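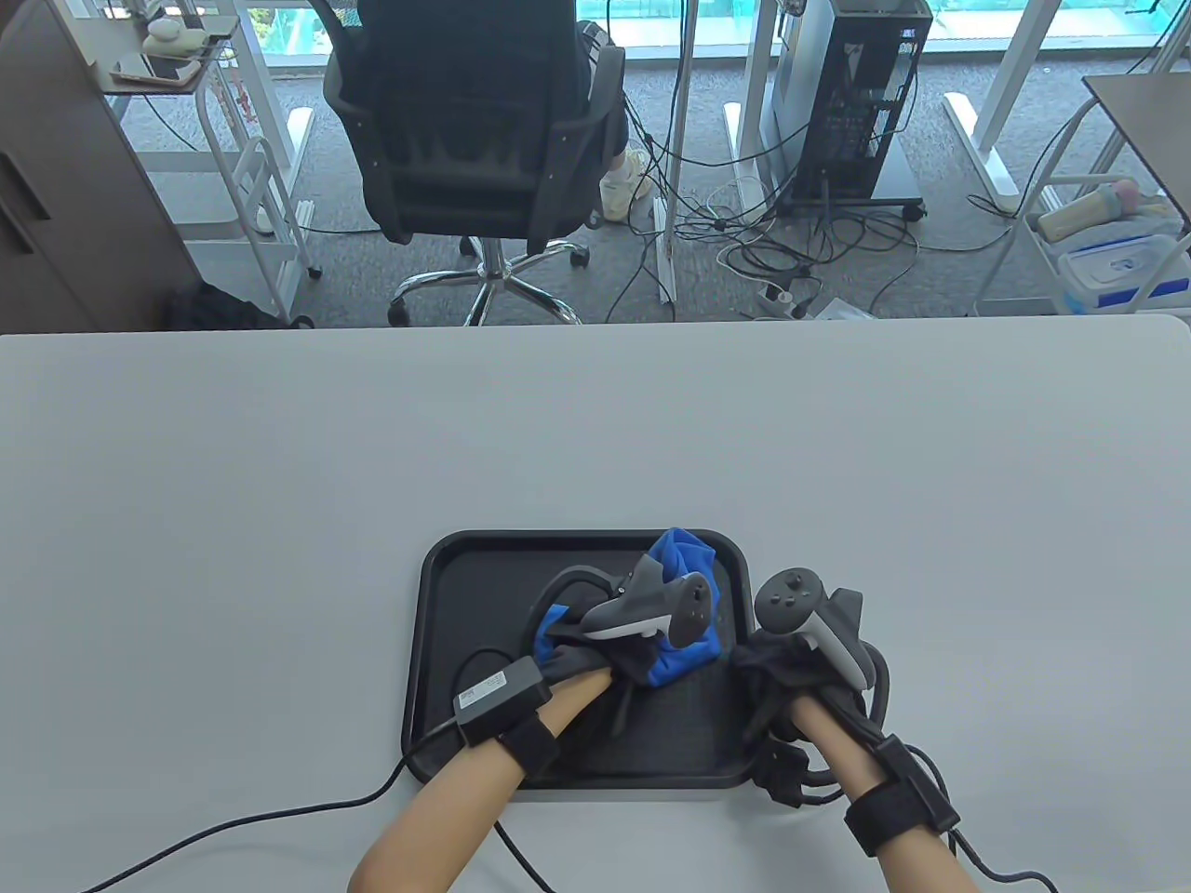 A blue cloth in a black tray on a gray tabletop.

Offices should stop buying paper towels by the case and go back to cloth. I have thought so since January, when I added up what our floor in Kilton had spent on disposable wipes over the past year. The total was $944, and most of that went to drying mugs and wiping crumbs off desks.

A cloth does the same work. It can be used in the morning, rinsed, hung up, and used again after lunch. A pack of 100 costs less than one month of paper, and a decent cotton one lasts for years if it is kept away from bleach.

The usual objection is hygiene, and it is a fair one. A cloth left in a heap stays damp and starts to smell. My answer is to give it a place. We keep a shallow tray for clean cloths and a lidded bin for used ones, and the bin goes to the laundry twice a week. The Utine office tried cloths without a tray or a bin and gave up after 2 weeks. I don't blame them.

Folding matters less than people think. I used to fold ours in thirds. Now they go in the tray any way they land, and they wipe a desk just as well.

The other objection is that somebody has to do the washing. That is true, and the job should be paid and put on the schedule like any other. A small load takes a few minutes to start and a few to hang. Carrying paper towels up from the loading dock took longer.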